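Progress report to the Espinoza fund
Nisia children's clothing and bedding store, second report
Prepared by Hortensia Tamayo, June 11, 2024

You asked in February whether the folding and sorting part of the work was earning its share of the grant. My answer is still that I am not convinced, and I would sooner say so now than in the final report.

Of the 2,000 set aside for this part, 900 has been spent. Most went on shelving at Alow and on the printed folding guide. The guide is clear enough on a table. Our complaint is that very little of the folding is done on a table.

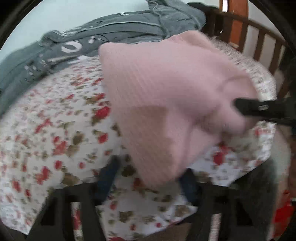
Sorting at Olis was meant to come first and folding second, with heavy and light items kept apart from the start. I have my doubts that this is how it goes. A grey sweatshirt, its drawstring dangling, was bunched at the back of the mattress in the crib while the pink knit was already being lifted off the floral quilt. The plan has the thick cotton dealt with before any knitwear is touched. Either the order matters and we should insist on it, or it doesn't and two pages of the guide can go.

The target was 100 items folded to the standard in a session. The best session managed 42. I have seen this put down to a slow start, but the sessions since have not been much better, and I would not pay for another round on the strength of that explanation.

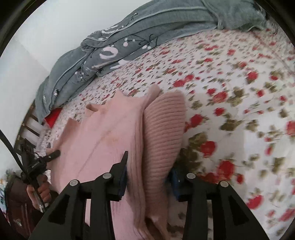
Knitwear is where the guide is weakest. It treats every jumper as a flat rectangle with two sleeves and asks for thirds. Thick ribbing does not lie down like that — the pink sweater, partly folded on the rose-print sheet, has a deep ribbed flap down one side and a long crease across the smooth part. It also has a faint yellowish-tan patch near the middle of that smooth part, and the guide is silent on whether such a thing should be set aside or folded with the rest. I would set it aside.

What I propose for the remaining money is modest: rewrite the knitwear page, add a line on marks, and try one session at Olis with a proper table. If the number does not move, I would recommend closing this part and putting what is left towards bedding.

Receipts for the shelving are attached. The printer's invoice is still to come.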